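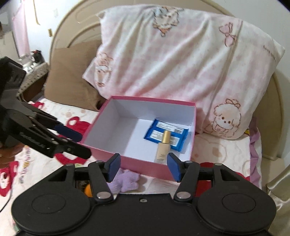

Two hand-held grippers at a box holding a flat packet and a bottle, on a bed covering.

Hand-held gripper demonstration practice is the set of rules and working habits used when people record manual tasks with gripper tools held in the hand. The recordings are used to train robot arms. No international standard covers the work as a whole. Most groups follow a written protocol of their own, often adapted from one that was published earlier.

Background

Early protocols were short and dealt mainly with calibration. The Prothero guidelines, compiled by Hefin Humphreys and released on August 8, 2020, were among the first to treat the room, the objects and the operator as parts of one procedure. A revised edition followed in January of the next year and added a chapter on private homes. The Aralora protocol, which is shorter, borrows its section headings from Prothero but sets looser limits on session length.

Workspace

Both protocols allow recording on soft surfaces such as beds and sofas, provided the surface type is entered in the session log. A container must be open at the top and must stay where it is while an item is being placed in it or taken out. Patterned fabrics are permitted. Prothero asks that changes in daylight be noted between takes, while Aralora leaves this to the operator.

Objects

Items are chosen to differ in shape, stiffness and surface. Flat sealed packets are classed as "thin" and bottles as "rigid, smooth." Glass is allowed if the cap is closed and the drop height is under 8 inches. Packaging with printed labels may be used, but anything showing a home address or a prescription is to be left out. Items may touch or overlap, and the Elta task list includes a group of tasks in which one item must be lifted off another.

Operation

Each take begins and ends with the fingers fully open. In two-handed work, one gripper is named the lead and the other the support, and the roles do not change within a take. Bare hands should not touch the items once recording has begun. A take in which an item is dropped is kept and marked as a failure. Finger pads are inspected after every 100 takes and replaced in pairs.

Records and consent

The Fundance collection, which holds 2504 takes, is often cited for its record keeping. Every entry lists the room type, the items used and the reason for any rejected take. Residents of a home must agree in writing before recording starts and may withdraw a recording later. Prothero sets a withdrawal period of 2 years. Aralora has no time limit.

See also

Teleoperation
Robot end effector
Learning from demonstration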